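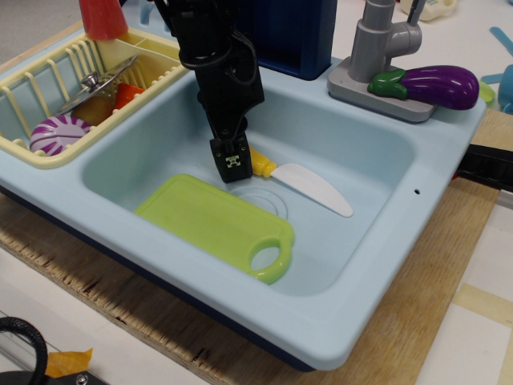 Clube de Prova Plasitz – Secção de Destilados e Fermentados

Voltei à aguardente de sidra Flallska com a garrafa a meio, seis semanas depois de a abrir. A primeira prova, em copo tulipa, tinha dado um nariz fechado, com álcool à frente e pouca maçã. Queria saber se o contacto com o ar mudava alguma coisa.

Condições: 2 cl por copo, 18 graus na sala, dez minutos de repouso antes de cheirar. Garrafa número 412 do lote, engarrafada a 43%, sem filtração a frio segundo o rótulo. Comparei com a Kadlec, que a Polyxeni Fragkou trouxe por abrir.

Nariz: casca de maçã reineta, cera, um pouco de feno. O álcool recuou. Ao fim de uns minutos aparece noz verde e uma nota de cola branca que não me incomoda, mas que o Obaidul Majumder descontou na ficha dele.

Boca: entrada seca, corpo médio, taninos da madeira mais marcados do que me lembrava. Pêra cozida a meio. Com cinco gotas de água perde estrutura depressa e fica só o amargo da grainha. Prefiro-a sem água.

Final: médio, com pimenta branca e maçã assada. Fica um travo metálico curto que não encontrei na Kadlec.

A Kadlec é mais limpa e mais simples. Fruta fresca, açúcar em ponto, final curto. Para quem começa nas aguardentes de sidra serve bem. A Flallska pede mais tempo no copo e tem defeitos mais visíveis – mesmo assim dei-lhe mais um ponto.

Sobre o copo: repeti a prova num copo de boca larga e não recomendo. A noz desaparece e a cola branca sobe.

Uma correcção ao texto anterior. Escrevi que o estágio era em carvalho francês novo. O Matúš Jireš avisou-me de que são cascos usados, de segundo enchimento, e o contra-rótulo dá-lhe razão.

Em Novembro provamos as três sidras secas da Fistard, às cegas. A A-yeong Gil trata das amostras. Quem quiser participar deve avisá-la até 29 de Outubro e levar dois copos iguais.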